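Lecture 4: Why Bread Goes Stale
Handout, January 2025

Read these notes together with pages 28 to 30 of the course reader. They cover what happens to a loaf after it leaves the oven, how storage changes the outcome, and what reheating can and can't do. Mold is a separate subject and gets its own lecture.
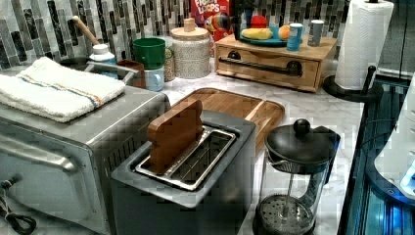 Department of Food and Household Studies, Draststead College
Instructor: Lakshmi Pillai. Lab sections: Sreekumar Pai.

1. Staling and drying

Most people say stale bread has dried out. Some of it has, but a loaf sealed in a bag loses very little water and still goes firm. The main cause is a change in the starch.

Flour is mostly starch, packed in small granules. Starch is made up of two kinds of molecule: amylose, which is mostly long, straight chains, and amylopectin, which is heavily branched. In raw flour parts of the granule are arranged in an orderly, crystal-like way. When dough is baked, the granules take up water and swell, and that order breaks down. The word for this is gelatinization.

As the loaf cools, the molecules start to line up again. This is called retrogradation. Amylose does it quickly, within hours, and this is part of why a loaf can be sliced cleanly once it has cooled and tears when it is hot. Amylopectin takes days. Its slow return to order is what we feel as a firm, crumbly slice.

2. Crust and crumb

The two parts of a loaf go wrong in opposite directions. Crust starts out dry and crisp. Water moves into it from the moist crumb, and in a closed bag it has nowhere else to go, so the crust turns leathery. The crumb gets firmer and loses its spring.

A paper bag protects the crust and lets the crumb dry. A plastic bag does the reverse. Neither is wrong. It depends on the kind of bread and how soon it will be eaten.

3. Temperature

Retrogradation goes fastest just above freezing. A refrigerator is therefore a poor place for bread you care about, though it does slow mold. A freezer is much better. Once the water is frozen the molecules can hardly move, and the change nearly stops. Slice the loaf before freezing it and wrap it well. 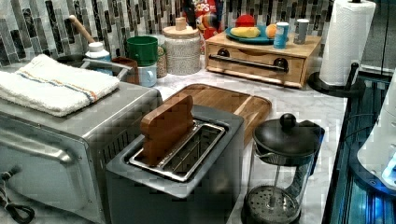

A slice of brown bread in a two-slot toaster, with a cutting board behind it.

4. Reheating

Heat undoes part of the change. When a firm slice is warmed through, the amylopectin crystals melt and the crumb softens. Two limits apply. The effect is short, and the slice firms up again as it cools. It also costs some water, so each round of reheating leaves the bread drier.

Toasting does something more. The surface dries and gets hot enough for browning reactions between sugars and amino acids, which give toast its color and much of its smell. Slightly stale bread often toasts well, as there is less surface water to drive off first.
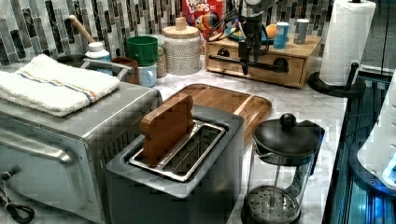 A whole loaf needs gentler heat and more time than a slice – the middle has to get warm before the outside burns. If the crust is already hard, a little water brushed on it before it goes in the oven helps.

5. Ingredients that slow staling

Fat and emulsifiers get in the way of the starch molecules lining up. Sugar holds on to water. Certain enzymes trim the branches of amylopectin so that it can't pack together as easily. Sourdough breads often keep longer as well, partly through their acidity, which also holds back mold.

For next time

Read the chapter on quick breads, starting on page 79. Bring your notes on gelatinization. We will use the same terms for sauces and rice.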